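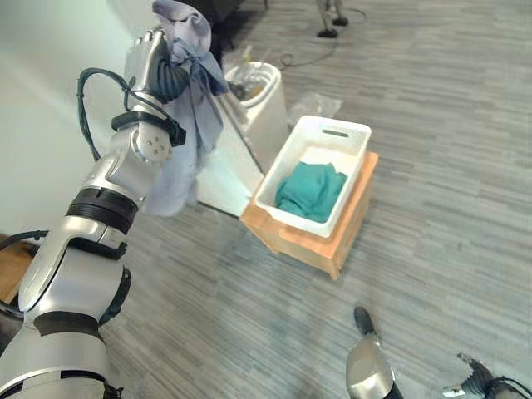
Laundry room news: the great tumble dryer reckoning

Those of you who read the last newsletter to the end (thank you, both) will remember that the shared laundry at Masero Court was due a new dryer. It has arrived. It is large, it is white, and it plays a small tune when it finishes, which the flats directly above have already asked me to do something about. I have turned the tune down. It cannot be turned off. I have read the manual twice.

The old dryer went after a long decline. It had reached the stage of taking three cycles to deal with a pair of jeans, and it made a noise in the last ten minutes that Stella Lukumay in the top flat compared to a goose in a lift. Removing it meant taking the door off the laundry room, and the door has gone back on the wrong way round. It now opens inwards. Please knock, or at least approach with caution if you can hear folding.

Some practical matters. A cycle costs 20p more than it used to. The slot takes cards as well as coins, but it has strong views about which cards, so bring change the first time. The filter is the drawer at the bottom and it wants emptying after each load. I found a thing in it last week that I took for a mouse and spoke to quite gently before realising it was fluff.

Then there is the shelf. Lost items have been building up on it since October and I have now been through the lot. We have a fitted sheet (double), a child's swimming costume, one very good walking sock, and a tea towel showing the cathedrals of England, faded as far as Lincoln. Anything still there by the next newsletter goes to the charity shop on Tshabalala Road, apart from the walking sock, which I am keeping on the noticeboard until its owner comes forward or hops past.

On drying things indoors: several people have asked about damp in the bathrooms. Open the window, shut the door, and leave a gap between the wall and the clothes horse. Towels on radiators look cosy and do the paintwork no good at all.

The booking sheet is back on its hook, with a pen on a string. The last pen on a string lasted four days. The string is still in excellent condition.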